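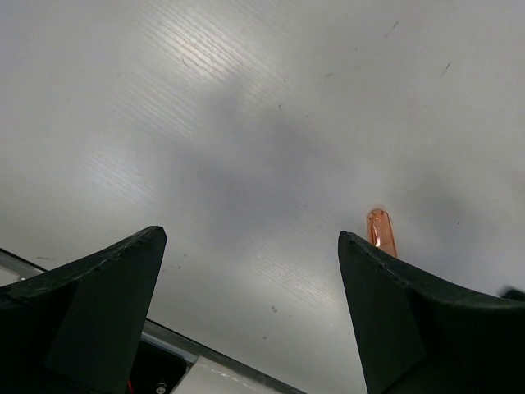

tealeaf_and_torque
Posted March 24, 2019

Hello all! I've been teaching our arm to pick pens and plastic tubes off a white table and drop them in a pot. I drive it with the hand controller from the next desk, watching the wrist camera, and the Drollent software records each go so it can learn from them later. I've got 19 good recordings so far and I'm stuck, so I'd love some advice from anyone who's further along.

My trouble is with the see-through tubes. Solid things like whiteboard markers are fine, I can line the fingers up and close them without much fuss. With a see-through one I keep losing track of where it is, especially when it ends up behind one of the fingertips, and then I dither. I back off, come in again, nudge it, back off again (my other half says it looks like someone trying to park a caravan). Everything I do gets recorded, so I'm worried I'm teaching it to dither too!

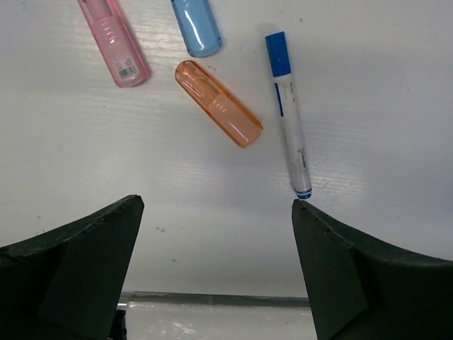

I've also got a habit of going for whichever one looks easiest, and it's a different one every time. Should I pick an order and stick to it? And do I bin the messy goes or keep them? The help pages from Culeck only cover moving the arm by hand with the motors slack, and I find that worse, my hand ends up right where the camera's looking.

Any tips welcome, I've got the use of the room at Maddocks until November so there's no mad rush.

mildlyservo

Welcome to the dithering club. I did more than 1000 of these last winter on a sorting job and the first lot were dreadful.

Yes, pick an order. Doesn't much matter which, mine was left to right. If you start from the same layout and go for a different thing each time, the robot gets told two different stories about one view, and what mine did was hover halfway between two objects looking lost. Once I stuck to an order it got miles better. Do shuffle the things about between goes though, or it'll only learn the one layout.

On the messy ones, I'd keep a go where you missed, opened up, came back and got it. Mine learned to try again from those. The ones to bin are where you sat still thinking. I used to park the arm up high, decide what I was going to do, and only then start recording. Saved me hours of trimming.

For the see-through tubes, come in from higher up and turn the wrist before you go down. If you leave the turning till you're low, a finger gets in front of the thing and you're guessing. Try moving your lamp as well, shine coming off a white table is a pain. Just don't move it halfway through a batch like I did!

pocketspanner

I just use coloured paper under mine. Works ok.

oldfennel

Agree with most of what's up there, but I wouldn't change the table for paper if the finished job is going to be done on the bare white top. Teach it on what it'll be working on.

One thing to add. Practise without recording first. I do 5 dry runs whenever I sit down, even now, and it's surprising how rusty you get after a week off. Slow and smooth beats quick and jerky, and if the controller has a speed setting turn it down to 2 for the last bit before you grip. The Trustance forum has a long thread on hand controllers if yours feels twitchy, though you'll have to wade through a lot of arguing about joysticks to get to the useful part.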